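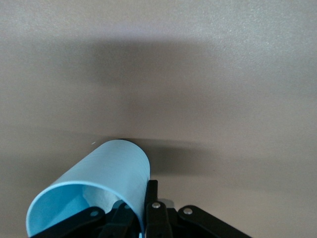 Notebook, Wulumix bench, February, 2:00 p.m.

Item under review: light blue plastic cup. Work surface: beige-gray, matte.

Fill volume to the rim measured at 500 ml. The supplier sheet states up to 600 ml, and a correction has been requested from Ots. Wall thickness was not recorded; the gauge is at Camum for calibration.

Colleagues are asked to rinse each cup before weighing and to enter the tare on page 8. Drop test still to be scheduled.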